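Gripper Comparison Working Group
Minutes, 4 November 2018

Present: Demetrius Delacroix (chair), Lambros Ververidis (minutes, again)
Apologies: the Pernotero people, who pointed out that it was Sunday

1. Previous minutes
Accepted after Demetrius asked for "heated exchange" to be changed to "exchange." Changed.

2. Hand-held grippers, clear parts
Lambros reported on the two-handed trials with the transparent tray and panel. The operator has a gripper in each hand, and the right one works at the top edge of the panel, which stands up in the far end of the tray. Of 86 recordings, 16 were thrown out in October for tracking loss. Demetrius asked whether the panel could be made easier to see. Lambros said yes, by buying one that was not clear. Noted.

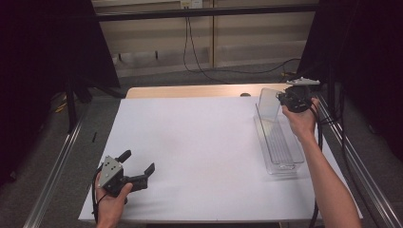
3. Fingers
Wavard's quote for softer pads is 315 dollars a pair. Demetrius called this ambitious. The boxy black fingers stay for now. Lambros will draft a polite reply and Demetrius will remove the adjectives.

4. Gripper camera
The view from the gripper was compared with the head view. Both members prefer the gripper camera for judging finger gap, and both had claimed the opposite in October. The phone case, held upright against the aluminum rail, is a fair test at a distance: its outline and camera cutout are easy to make out with the dark area behind it.
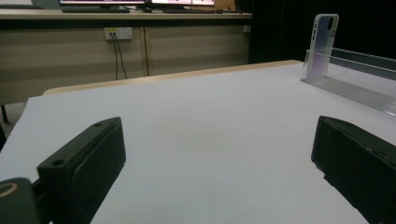

Demetrius felt this flattered the camera and wants the same part tried against a pale background before anything goes in the Leserness report. Lambros agreed, on condition that someone else move the rail. There being two members, this was quickly resolved.

5. Actions
LV: reply to Wavard; 8 repeat recordings, pale background
DD: move the rail

Next meeting: a weekday.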